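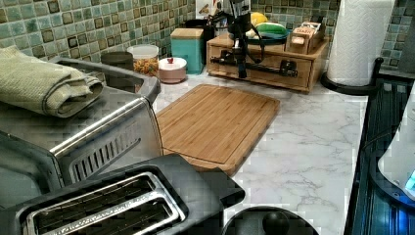
How much counter do you need to leave clear for chopping?
Enough for your biggest cutting board to lie flat, plus room beside it for a bowl. In a small kitchen I'd give up almost anything else before I gave up that.

Kitchen corners: the toaster end

Welcome back to the gallery! I've been sorting out my kitchen bit by bit, and this page is the toaster end of the counter. I started in July with the pantry (never again), and after all those shelves it was a treat to do a spot where most things already had a home.

The cutting board is bamboo, with a juice groove running all the way around, and it lives in the middle of the counter full time. I used to put it away after every meal and then drag it out again for one tomato. Now it stays put, and I wipe it down and stand it up overnight to air.

Two toasting machines, I know! The two-slot toaster is for breakfast and the toaster oven is for everything else - leftover pizza, garlic bread, a tray of nuts when I remember to set the timer. I tried living with just the big one for 9 weeks and missed my quick toast the whole time.

The sage-green towel sits folded on top of the toaster oven, and it goes so nicely with the little backsplash tiles - all those muted greens and teals with the brown squares mixed in. Before I switch the oven on, the towel gets moved to the hook by the door. Every time, no exceptions.

Canisters go along the back wall and the paper towels stay on that side too, so the front of the counter is free for cooking. I love the white marble pattern, gray veining and all, though crumbs do show up on it like you wouldn't believe.

Next up is the spice drawer, once I've finished relabeling the jars.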